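Shanthi Ekanayake on washing-up, hard water and the limits of the dishwasher

Shanthi Ekanayake has spent six years testing how tableware wears. Her laboratory at Hinwood takes bowls, plates and cups from makers and caterers, puts them through repeated washing, and reports on what is left of the glaze.

Most of the work concerns water. "People blame the detergent," she says. "In the cases we get, hardness is the first thing I ask for, and the client usually hasn't measured it."

The reference test is a run of 457 cycles in a commercial machine, with samples withdrawn at fixed intervals. Gloss is read at three points on each piece. A canteen bowl passes if the loss stays within the limit agreed beforehand with the client. Ekanayake prefers to agree the limit in writing before the first load goes in.

The largest job so far was for Filside, a contract caterer, which sent 2,636 pieces withdrawn from its sites. The brief was to find out why bowls were being scrapped earlier than plates. Sorting took most of September.

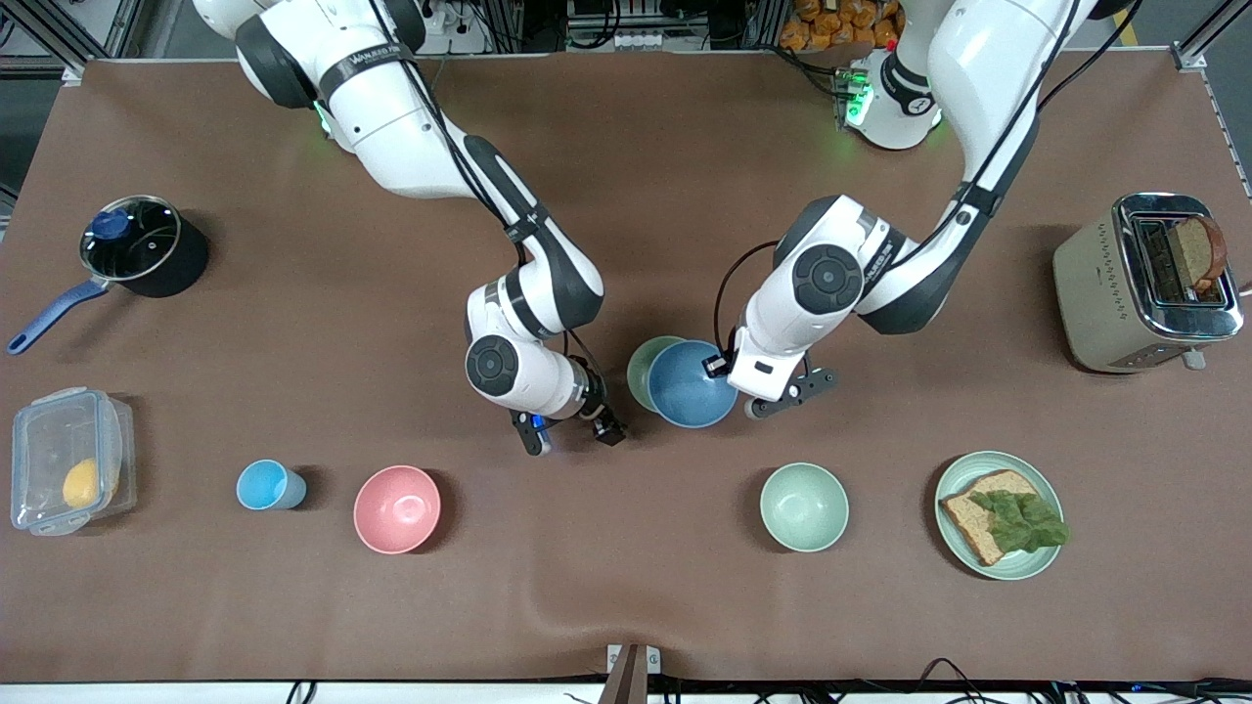 The answer was stacking. Bowls put away damp and nested dried slowly, and the unglazed foot of each one rubbed the inside of the one beneath. "You get a grey ring about a third of the way down," Ekanayake says. "It looks like dirt. Staff scrub it, the scrubbing takes off more glaze, and then it holds stains." Under magnification, 233 of the bowls showed scouring marks over an existing ring.

Her recommendation was to lengthen the drying stage and have the supplier polish the foot. Filside adopted the first and is pricing the second.

She is less interested in decoration, although clients ask about it often. Colour applied under the glaze generally survives. Colour applied over it does not survive for long, and she sees little point in testing it beyond the early intervals.

Plastic is handled separately, under a method known in the laboratory as Yoon. It records warping and surface scratches and ignores gloss. "Gloss on a plastic bowl tells you how it was moulded," she says. "I don't report a figure I can't interpret."

The next programme, Jorkudetti, will compare softened and untreated water using matched sets from one kiln firing. Loading starts on a Monday, and the first samples come out that Friday afternoon.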